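Avaliação: Guia Trimmont de Boas Práticas para Células Robotizadas de Bancada

Publicado em 2018-10-25

O guia da Trimmont chegou à nossa oficina em março, num dossiê de argolas com 17 fichas plastificadas, um caderno de registo e um jogo de etiquetas para colar na bancada. Trata de células pequenas, daquelas em que um ou dois braços trabalham sobre uma mesa de perfis e há pessoas a passar ao lado o dia inteiro. Foi escrito por Kálmán Deák e a edição portuguesa é da Verbruggen. Usámo-lo desde então na montagem e desmontagem de computadores de secretária, sobretudo troca de memórias.

O que traz

As fichas dividem-se em quatro blocos: preparação da bancada, suportes e fixação, manuseamento de eletrónica, paragem e retoma. Cada ficha ocupa uma página frente e verso. À frente está a regra, no verso está a forma de a verificar. O caderno de registo tem linhas para a data, a célula, o operador e o resultado, e pouco mais.

O guia não substitui as normas. Diz isso na primeira ficha e remete para a ISO 10218 e para a ISO/TS 15066 quando o assunto é avaliação de risco. Quem comprar o dossiê a pensar que fica com a avaliação de risco feita vai perder tempo. O que ele cobre é o trabalho do dia a dia depois de essa avaliação existir.

Preparação da bancada

É o bloco mais fraco. Pede que a zona de alcance dos braços seja marcada com fita e que tudo o que não pertence à tarefa saia de lá. De acordo. Mas as medidas sugeridas partem de uma mesa encostada à parede, e as nossas têm passagem dos dois lados. Tivemos de refazer o desenho. As etiquetas também não aderem bem ao alumínio dos perfis; três caíram na primeira semana e passámos a usar as nossas.

A ficha sobre cabos é boa. Manda percorrer o movimento completo de cada braço a velocidade reduzida, com atenção às folgas dos cabos junto à garra, antes de aprovar qualquer programa novo. Parece básico, mas não constava do nosso procedimento anterior.

Suportes e fixação

Este bloco justifica a compra. Kálmán Deák defende que cada peça solta tenha um lugar próprio na placa de fixação, e que esse lugar seja verificado com a peça na mão e não só no desenho. Para suportes impressos em 3D, a ficha pede uma lista com a versão do ficheiro, o material e a data de impressão. Pede também inspeção visual no início do turno e substituição ao primeiro sinal de folga.

Aplicámos a regra aos suportes das memórias. Encontrámos dois com versões diferentes do mesmo ficheiro montados em células vizinhas, o que explicava diferenças de posição que andávamos a corrigir no programa. Desde que há lista, deixámos de fazer essas correções à mão.

Falta uma ficha sobre a caixa do computador. Uma torre deitada tem arestas, plásticos que cedem e cabos de alimentação que mudam de sítio conforme o modelo. O guia trata-a como um volume rígido. A Hilde Vermeulen, que coordena as nossas células, escreveu uma folha complementar: painel lateral fora, torre encostada a batente, cabos afastados dos encaixes de memória antes de se dar ordem de arranque. Sugerimos à Verbruggen que incluísse algo semelhante numa próxima edição.

Manuseamento de eletrónica

Correto e sem novidades para quem já trabalha com proteção contra descargas eletrostáticas. Ligação à terra da mesa e da placa, pulseira para quem mete as mãos, fonte desligada da tomada antes de abrir a caixa. A ficha 11 trata dos sockets de processador expostos e manda colocar a tampa de proteção sempre que a peça não esteja a ser trabalhada. Concordamos, embora nem sempre haja tampas à mão.

Quanto à força da garra, o guia não dá valores. Dá um método: começar pelo mínimo que segura a peça, registar, e só subir com assinatura de um segundo operador. Preferia ter também uma tabela de partida, mas percebo a opção.

Paragem e retoma

Quatro fichas curtas. A melhor obriga a escrever o motivo de cada paragem antes de rearmar a célula. Nos primeiros 683 ciclos registados no caderno, os operadores escreviam quase sempre «erro de peça». Trocámos o campo livre por uma lista fechada e o registo passou a servir para alguma coisa. Vamos agora em 1481 ciclos.

Comparação

Antes usávamos o manual da Jalta, mais barato e mais completo na parte elétrica, mas pensado para células fechadas com vedação. Para bancada aberta, o da Trimmont adapta-se melhor. Vimos ainda o caderno da Rastwood, que é essencialmente uma lista de verificação e não explica as regras.

Pontos a favor: fichas curtas, verificação no verso, bloco de suportes muito bem feito, plastificação resistente a álcool.

Pontos contra: etiquetas fracas, medidas pouco flexíveis, nada sobre caixas abertas, caderno de registo com campos livres a mais. A tradução tem falhas na ficha 6, onde «garra» e «grampo» aparecem trocados.

Recomendo a oficinas com células abertas e equipas pequenas. Contem com 20 horas para adaptar as fichas ao vosso espaço antes de as pôr na parede, e guardem uma cópia limpa do caderno, que o original gasta-se depressa. 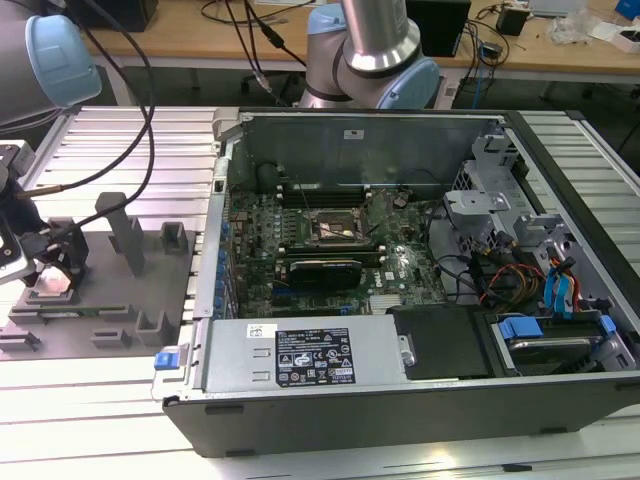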